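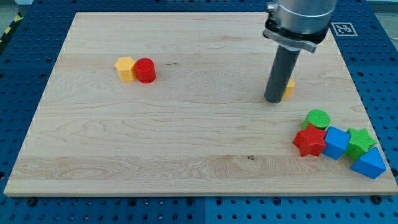 Recording Push Demonstrations by Remote Control

Scope

These instructions apply to operators recording block-pushing demonstrations on the Drirkden bench. They cover a single session, from checking the board to handing over the recordings. Hand-guided recording, in which the operator moves the arm directly, is described in a separate procedure maintained by Gilmar Paiva.

Before the session

1. Confirm that the wooden board is fastened to the pegboard table and does not shift when pressed at the corners.
2. Wipe the board with a dry cloth. Do not use cleaning spray, which changes how the blocks slide.
3. Check that the printed marker on the table is flat and fully visible to the overhead camera.
4. Inspect the rod tool. Replace it if the tip is scratched or the collar can be turned by hand.
5. Place the blocks on the board. The starting arrangement should vary between sessions. Pairs, loose groups and blocks that touch one another are all acceptable.

Starting the controller

Log in to the Fasora console under your own name. Hold the enable switch and bring the tool down slowly over a bare part of the board until the console reports working height. The height is then locked, and the hand controller moves the tool across the board in 2 directions only.

Recording

Each demonstration carries out one written instruction, such as "push the red star to the blue cube." Read the instruction aloud before pressing Record. Approach the block from the side opposite its target and push with short, steady strokes. If the block begins to turn, stop, move the tool back, and approach again closer to the middle of the face. Cylinders tend to roll around the tip and call for slower strokes than cubes do.

A demonstration may last up to 30 seconds. Small corrections should be kept in the recording. Discard a demonstration only if the wrong block was moved as the target, a block left the board, or the enable switch was released.

Blocks near the edge should be pushed inward. Do not reach over the board while the arm is enabled.

Ending the session

Raise the tool, release the enable switch, and wait for the console to show Idle. Operators work in blocks of four instructions and then take a break of at least two minutes. Enter any discarded demonstrations in the session log, with the reason.

Questions about the console should be sent to Wing-sze Cheng. Worn tools and damaged blocks should be reported to Idris Jarman before the next operator begins.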